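**Wallico puts arms on the PC line**

14/09/2025 - Two robot arms now work the desktop line at Wallico's Jimelholm plant, where open towers come down the rollers and used to be built up by hand. Firm says no jobs go. The 4 people from that bench move to testing and repairs, after a 100 hour course wich started last week.

Mixed feelings on the floor. Less bending, sore wrists gone, but some miss the bench and the talk. Pay stays the same until November - after that, talks.

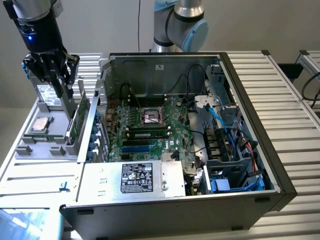

*A gripper holds a labeled part by an open desktop tower on the Jimelholm line.*

Night shift is next, no date yet.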